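Keeping the Druno cell on its feet

I spent a morning in December with Ostap Lytvynenko, who looks after the Druno cell at Yatsenko, and I came home with a notebook full of cable talk. Druno is the two-armed machine that packs and unpacks towels in clear plastic bags, and it had just passed 1494 hours. That means a service! Ostap starts with the conduit on each arm, feeling along the corrugated stuff for cracks and checking that every zip tie still holds. 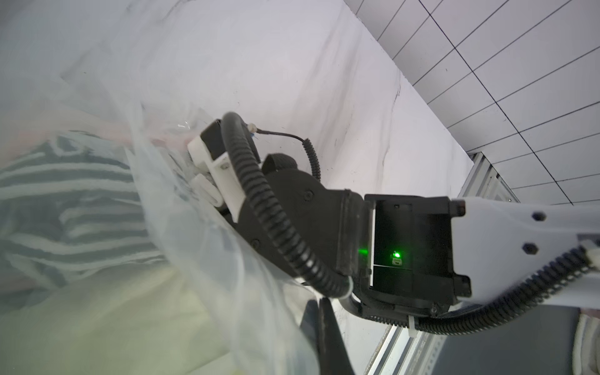 Coiled leads come next

The thin curly cables get more attention than I'd have guessed (Ostap swaps them every 382 hours, worn or not). He runs the arm out over the bag, stops it, and looks at how the coil hangs. If it drags on the table he shortens it and tries again.
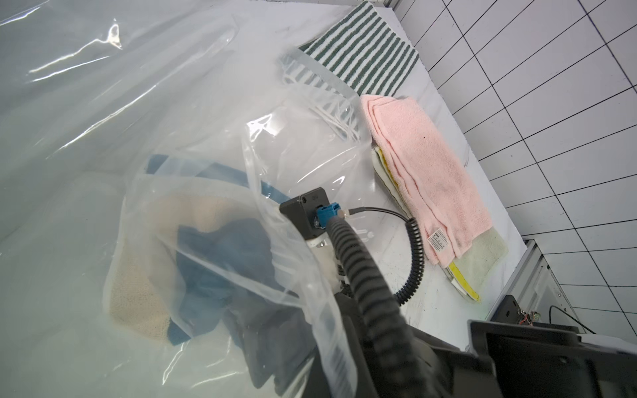

Left arm at the bag, with the coiled cable looping down onto the tabletop.

Then he goes over the grip settings, which live in a program called Flestix. Each arm gets 100 practice pinches, and Ostap writes down any that slip. He allows four. More than that and he recalibrates the fingers before lunch. 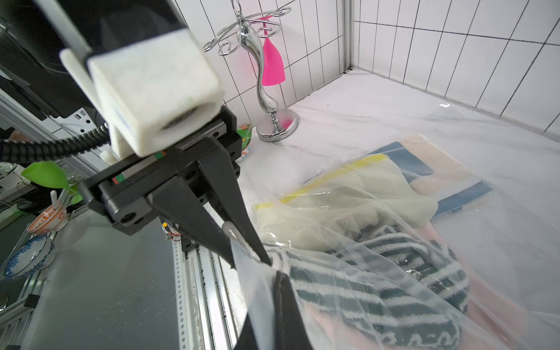 Ostap's big worry this winter is fingertips. The old supplier has stopped making them, so he's trying a set from Netus and wants to see how they wear on slick film. A pinched fold like the one between those two long black fingers is his favorite test, and he'd like to add the yellow zipper strip to the routine too. The first Netus set goes on after the holidays, and I've already asked if I can come back and watch.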